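Leckie Assembly and Packing, Joltley site
Automation area inspection checklist, with comments
Line 2, hand tool benches and robot cell
Apr 15, 2025
Result: passed with open items

Codes used: OK, no action. FIX, repair or change needed before next inspection. STOP, out of use until cleared. There are no STOP items on this sheet.

1. Guarding and access

1.1 Cell gate closes and latches. OK
1.2 Gate interlock stops the arm when opened. OK. Tested in automatic and in slow mode.
1.3 Floor marking around the cell. FIX
Comment: The yellow line on the packing side has worn through where carts turn. Packers have started using the worn section as the walkway, and it is inside the marked zone. Repaint and put the cart turn farther out.
1.4 Emergency stops reachable from each work position. FIX
Comment: Reachable from three positions. At the fourth, the person has to step around the carton rack. This rack was moved in October when the Eleo feeder went in and was never moved back.

2. Stopping and restarting

2.1 Restart needs a deliberate reset at the panel. OK
2.2 Lockout points labeled. OK
2.3 Lockout steps posted and current. FIX
Comment: The posted sheet is for the old feeder. Step 4 names a valve that is no longer there. Two operators gave the correct steps from memory, but a new hire would have only the sheet.
2.4 Operators know who may clear a jam. FIX
Comment: Answers differed between shifts. Day shift calls maintenance for every jam. Evening shift clears small jams after lockout. Pick one rule and train both shifts on it.

3. Work at the benches

3.1 Bench height suits the task. OK
3.2 Work surface flat, stable and free of splinters. OK
3.3 Hand tools returned to holders after use. OK
3.4 Lighting. FIX
Comment: Glare on the bench tops was raised by staff on both shifts. They now spend more of the day checking parts and less of it lifting, so the light matters more than it used to. Try a diffuser on one bench first.
3.5 Job rotation. FIX
Comment: Before the cell, people moved between loading, packing and checking. Loading is now done by the arm, and the same people can end up checking for a full shift. Sore necks and tired eyes were mentioned several times. The supervisor's plan calls for a change of task every two hours. The board showed it was not being followed.

4. Lifting and carrying

4.1 Cartons over the site limit moved by machine. OK
Comment: The cell handles roughly 2,000 cartons a week that used to be lifted by hand. The injury log shows no back strain on this line since the cell started up.
4.2 Manual lifting during downtime. FIX
Comment: When the cell is down, cartons are lifted by hand at the old pace with fewer people. Set a lower target for downtime and write it on the board.

5. Training and records

5.1 Operator training signed off. FIX
Comment: Of 9 operators, two have not done the Briminent refresher. They may pack and check but should not run the panel until they have.
5.2 Near misses reported. OK
Comment: Reports 263 and 383 were reviewed. Both involve reaching toward the feeder to straighten a carton. A longer guide rail was fitted after the second one.
5.3 Staff told about changes before they happen. FIX
Comment: The speed increase last month was made overnight. The morning crew found out when cartons backed up at the tape station. Put speed changes on the shift handover sheet and have the outgoing lead sign it.

Follow-up: Items 1.4, 2.3 and 2.4 come first and are assigned to maintenance and the shift leads together. Item 3.5 stays with the line supervisor, who will bring the rotation board to the next safety meeting. Remaining items to be closed before the next inspection of Line 2.

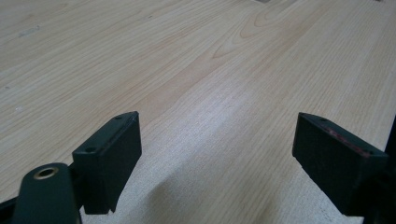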